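Robotics Reference > Manipulation > Learning methods > Handle-frame replay
Last updated: 2026-02-05
Search articles Go Advanced

Handle-frame replay is a method for training robot arms to operate knobs and handles on furniture in simulation. Gripper motions are stored relative to the handle, not the robot base, so that one recorded motion can be reused in many rendered rooms. The method was described by Amancay Herrera and Bernardo Mendes, who built it on the Geltunura simulator.

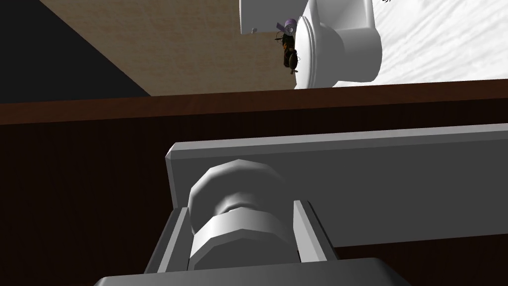 Gunvor Isaksson has objected that the term covers two separate ideas, the choice of coordinates and the reuse of motions, and that only the second affects training cost.

Procedure

A recorded motion is split into two segments, approach and contact. The approach starts with the fingers open and is replanned for each room. The contact segment is replayed without change.
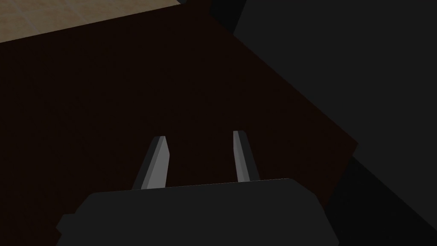 Open gripper over a dark surface, nothing held.

The simulator then places the handle pose in the view of a camera behind the gripper. Room backgrounds are varied, but the handle geometry is kept.
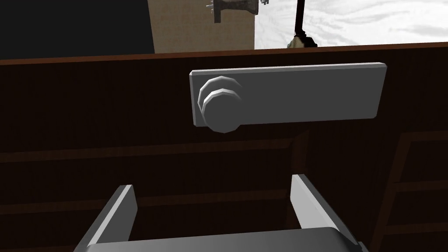 Open fingers below a gray plate and knob on a wooden panel.

Results

The authors generated 1738 motions from around 30 recordings. Policies trained on this set were compared with policies trained on the recordings alone. Most remaining failures came from poor finger alignment before contact. Milagros Lagos later repeated the test in Jiltine and reported the same type of failure.

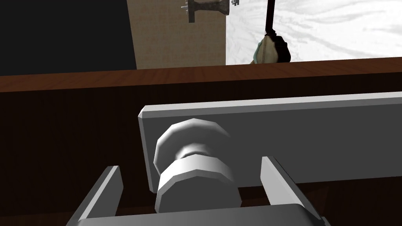

Limitations

The contact segment assumes a rigid handle. Latches that need a change of grip are not covered.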